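Our little snack swap is back this September, and I am way too excited about it! Valbona Georgiou has talked the Horcombe library into lending us the big room again, Sunday from 5 p.m., and last time 132 of you squeezed in (I ended up eating dumplings on the stairs). 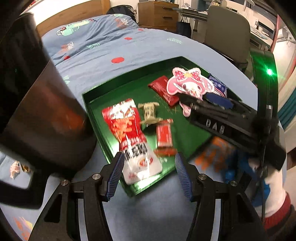 *Snacks on a green tray.*

Bring anything wrapped, from anywhere you like, and trade it for something you've never tried. Tsung-han Tseng is running the tea table, and Adhiambo Rotich swears she'll have mandazi for the early crowd. Entry is free, but the room holds 200, so please put your name down at the front desk!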